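Ata da reunião da Associação de Moradores da Juma, setembro, 19h

Casa cheia, que alegria! Tae-yang Baek abriu os trabalhos e leu o abaixo-assinado contra o fechamento do posto da rua Tollcombe: já são cerca de 200 assinaturas, 46 só nesta semana!

## 1. Audiência na Câmara

Aprovado por unanimidade o pedido de audiência pública. Tae-yang entrega o ofício e leva duas cópias para protocolo.

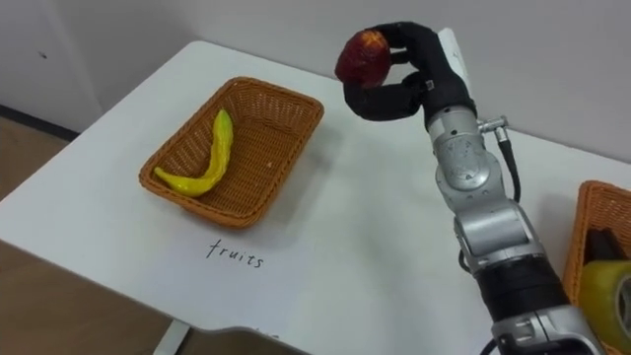
## 2. Linha 122

Debate animadíssimo! Fica mantida a cobrança à prefeitura pelo retorno do ônibus noturno.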